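纺织品基础 第六讲 针织物的结构、尺寸稳定性与洗护

一、本讲范围

前面几讲讲了纤维和纱线。本讲从纱线进到织物,只讲针织物里最常见的一类,即纬编单面平针织物,行业里习惯叫汗布。T恤、内衣、婴儿服、薄睡衣大多用它。罗纹和双罗纹只在对比时提到,经编放到下一讲。

课前请复习第四讲的捻度和捻向,后面讲纬斜时要用。教材第五章第二节可以略读,第三节要细读。

二、线圈

针织物的基本单元是线圈。一个线圈由针编弧、两段圈柱和沉降弧组成。圈柱覆盖在圈弧之上的一面是正面,看上去是一列列的小V字;圈弧覆盖在圈柱之上的一面是反面,看上去是横向的波纹。

沿织物横向连成一排的线圈叫横列,沿纵向串套起来的线圈叫纵行。单位长度内的横列数叫纵密,单位长度内的纵行数叫横密。这两个名称初学时容易弄反,考试每年都有人写错。记的时候想清楚:横列是一层一层往上叠的,所以数横列要沿纵向去数,得到的是纵密。

机织物里经纬纱基本是直的,受力以后纱线本身伸长有限。针织物里纱线弯成圈,受力时先是线圈变形,圈柱和圈弧之间互相转移纱线,然后才轮到纱线伸长。针织物的弹性主要来自这个过程,和纤维有没有弹性关系不大。纯棉汗布不加氨纶也能拉开,道理在此。

三、汗布的几个特性

1. 卷边。汗布裁开以后,横向的布边向正面卷,纵向的布边向反面卷。原因是弯曲的纱线有伸直的趋势,而单面织物正反两面的力不平衡。双罗纹两面结构相同,基本不卷边。车间里裁汗布之前要松布,铺料时布边要压住。

2. 脱散。纱线断裂或者布边没有封住,线圈会沿纵行脱开。汗布可以顺编织方向脱散,也可以逆编织方向脱散。纱线表面越光滑,脱散越快,所以粘胶汗布比棉汗布更怕勾破。

3. 纬斜和扭曲。单纱有残余扭矩,编成线圈以后线圈会歪向一侧,纵行就不再垂直于横列。圆机的进纱路数多,也会带来横列倾斜。成衣上的表现是侧缝转到前面来。改善的办法有降低捻度、用股线、Z捻和S捻交替喂纱、后整理时校正。校正只能管一时,残余扭矩没有消除,洗过以后还会回来。

4. 起毛起球。短纤纱的毛羽在摩擦中被拉出、缠结成球。棉纤维强力较低,球形成以后容易脱落;涤棉混纺的球被涤纶牵住,挂在布面上不掉,看上去反而更严重。

四、缩水

缩水要分三种讲。

第一种是松弛收缩。织造、染整、卷绕都在张力下进行,布被拉长了,线圈处在不自然的形状。一旦进水,纤维润湿,摩擦减小,线圈就往平衡形状走。汗布在加工中多数受纵向张力,所以常见的情况是长度缩得多,宽度缩得少,有时宽度还略有增加。

第二种是溶胀收缩。棉纤维吸水后直径变粗,纱线跟着变粗,弯曲的路径变长,线圈只能靠拢。干燥后纤维恢复,但线圈位置不会完全退回去。

第三种是毡缩,只出现在羊毛一类有鳞片的纤维上,棉织物没有这个问题。

计算公式:尺寸变化率等于洗后尺寸减洗前尺寸,除以洗前尺寸,再乘百分之百。负值为收缩,正值为伸长。写报告时符号不能省。

例:试样纵向标记间距洗前为450毫米,洗后为433毫米。差值为负17毫米,除以450,得负3.8%。横向标记间距洗前为300毫米,洗后为291毫米,差值为负9毫米,得负3.0%。这块布纵向和横向的收缩比较接近,说明后整理时的张力控制尚可。

五、测量前的准备

测量误差大半来自摊放。要求如下。

试样或成衣先在标准大气中调湿,调湿时间不少于4小时。放在平整的台面上,用手掌由中间向四周轻轻抚平,只去掉皱褶,不要拉伸。台面要比试样大,垂在外面的部分会靠自重把布拉长,读数偏大。
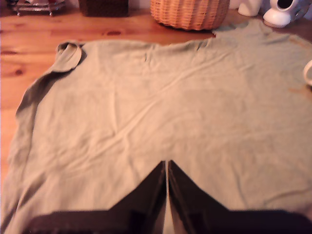
洗过的汗布衣服量出来比买时短,把它拉回原来的长度再晾,能解决吗?
拉长的只是线圈形状,下一次下水又会松弛回去,而且用力不匀时下摆会变成波浪形。湿态下顺着纵行轻轻理平即可,不要按原尺寸去硬拉。

成衣的测量部位按以下规定。衣长由肩缝最高点垂直量至底边。胸宽在袖窿底点处横量,从一侧量到另一侧。袖长由袖窿缝与肩缝交点量至袖口。领宽量两侧领缝之间的距离。每个部位读到毫米,洗前洗后由同一人测量。

六、洗护标签

标签上五个基本符号的顺序固定:水洗、漂白、干燥、熨烫、专业维护。洗涤槽下面加一条横线表示缓和程序,加两条横线表示非常缓和。正方形是干燥,框内加圆是翻转干燥,框内一条横线是平摊晾干,一条竖线是悬挂晾干。熨斗里的圆点越多,允许的温度越高。

汗布服装标注平摊晾干的比机织衬衫多。湿态的棉汗布含水多,挂起来后重量集中到肩部,衣架撑着的两点会鼓出来,整件衣服向下伸长。厚重的汗布更明显。条件不允许平摊时,可以把衣服对折搭在杆上,让重量分散。

七、案例:两批布的比较

Perkarach针织厂为Furnari品牌供应同一款纯棉汗布,前后两批,坯布规格相同,染整由不同的厂完成。第一批由Zeltar染整厂做,第二批由Gebreyes染整厂做。品牌方收到投诉,说第二批做的衣服洗一次就短。

复查的经过分几步。先查纱线,两批纱的支数和捻系数一致,排除。再查坯布,线圈长度的差异在允许范围内,也排除。最后查染整记录:第二批为了把门幅和克重凑到订单要求,定形时纵向拉力偏大,超喂不够,又没有经过预缩。出厂时各项指标都合格,因为合同里写了门幅和克重,没有写水洗尺寸变化率。

这个案例要注意的是合同条款。克重、门幅、缩水率三个指标互相牵制,只卡前两个,工厂自然从第三个里让。把布拉长,单位面积的重量下降,门幅也会收窄;反过来增加超喂,缩水率改善,克重上升,用料成本也上升。验收时三项都要写,并且要写明用哪种洗涤程序、洗几次、怎样干燥。干燥方式不同,结果可以差得很远,翻转干燥的收缩一般大于平摊晾干。

八、线圈长度的作用

线圈长度是汗布最重要的工艺参数。纱支不变时,线圈长度越长,布越稀,越软,越容易变形;线圈长度越短,布越密,手感越硬,尺寸越稳定。工厂里用拆散法测定:在布上数出一定数目的线圈,拆下纱线,加规定的预张力伸直量长,再除以线圈数。

作业里统一取50个纵行宽度的一段,拆下纱线量长后求平均。纱线从布里拆出来带着弯曲,预张力不够会量短,过大又会量长,同一组的人要用同一个夹子。

九、作业

1. 画出汗布正面和反面的线圈图,标出针编弧、圈柱、沉降弧。

2. 某试样纵向标记间距洗前500毫米,洗后480毫米;横向洗前300毫米,洗后303毫米。分别计算尺寸变化率,并说明横向出现正值的可能原因。

3. 取一件自己的旧汗布衣服,沿一条纵行观察它与底边的夹角,判断有无纬斜,写出判断依据。不要剪开衣服。

4. 根据第七部分的案例,替品牌方拟一条关于水洗尺寸变化率的验收条款,字数不超过两百字。

作业用A4纸手写或打印均可,下次课前交到讲台。第3题附草图,草图上注明观察的部位和衣服的纤维成分。

下一讲讲经编和两类织物的比较,请带放大镜。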